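**Ticket 3447 – Finger pad replacement and next year's gripper budget**
Opened by: Araceli Quintero
Assigned to: Ismael Araújo
Status: Open (waiting on purchasing)

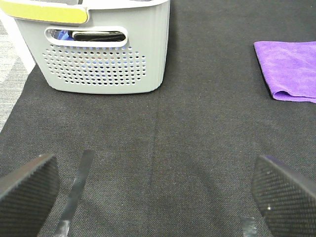
*Attachment 1: wrist camera, gripper open, basket and purple towel ahead of the pads.*

**Araceli Quintero, 9:12 am**

I need a number for the December equipment request. The form has one line for "gripper consumables" and last year somebody typed "TBD" in it, which purchasing approved for zero dollars.

What I know so far:

- Arm 2 drops folded towels on the lift. Baskets are fine.
- We have no spare pads for Arm 2. The drawer labeled SPARE PADS contains a phone charger.
- Furtado wants to sell us a whole new gripper.

Please tell me if this is a pads problem or a gripper problem before I ask for money for the wrong one. Again.

**Ismael Araújo, 10:05 am**

Attached view is from the laundry cell, both pads wide open and touching nothing. The grid texture shows on both faces. I can't tell pad wear from a picture at this angle, so I'm going to test instead of squinting.

Plan:

1. Clean both pads, repeat the towel lift.
2. Swap in the pads from Arm 1, repeat.
3. Check closing force against the install sheet.

**Ismael Araújo, 11:40 am**

Step 1 done. Cleaned with the approved wipes. 50 lifts, same towel, folded flat each time. Slightly fewer drops, still too many to leave it alone over lunch.

Step 2 done. Arm 1 pads on Arm 2, another 50 lifts. No drops. Moved the old pads to Arm 1 out of spite and the drops moved with them.

Step 3 done. Force is within what the install sheet asks for. The sheet has a coffee ring over the tolerance but I could read most of it.

So: pads. Gripper is fine. Put everything back the way I found it except the phone charger, which I'm keeping.

**Araceli Quintero, 1:15 pm**

Great. Prices, as quoted:

| Supplier | Item | Price | Lead time |
|---|---|---|---|
| Karatgate | Pad set, one gripper | $300 | 2 weeks |
| Gukcombe | Pad set, "compatible" | on request | on request |
| Furtado | Complete new gripper | $3447 | 2 weeks |

Yes, the Furtado quote matches this ticket number. Purchasing already called to ask if I'd pasted the wrong thing. I sent them the PDF.

Gukcombe has been asked twice. Their auto-reply thanks me for my patience, of which they know nothing.

How many Karatgate sets do we need for the year?

**Ismael Araújo, 1:52 pm**

Two sets per arm, two arms, so four. One to fit, one for the drawer. The last set on Arm 2 made it almost eight months and it spent all of them on laundry, so I'd rather not plan on a full year per set.

Also please get the consumables line split from repairs. If pads come out of repairs we'll be arguing about it every spring with whoever runs Ernatgate's budget by then.

**Araceli Quintero, 2:30 pm**

Entered four sets, $1200, plus shipping. Split the line. The form now rejects it because "consumables" needs a category code and the code list is on a drive that was retired. Have asked for the code.

Told Furtado no thank you. They've offered a webinar.

**Ismael Araújo, 3:04 pm**

Until the pads come, Arm 2 is on baskets only and towels go to Arm 1. Note taped to the cell controller. Please leave this open – last time we closed one of these on approval, the order never got placed.

**Next actions**

- [ ] Category code (Araceli)
- [ ] Place Karatgate order once approved (Araceli)
- [ ] Fit new pads on Arm 2, rerun 50 towel lifts, log result here (Ismael)
- [ ] Relabel drawer, or put pads in it (Ismael)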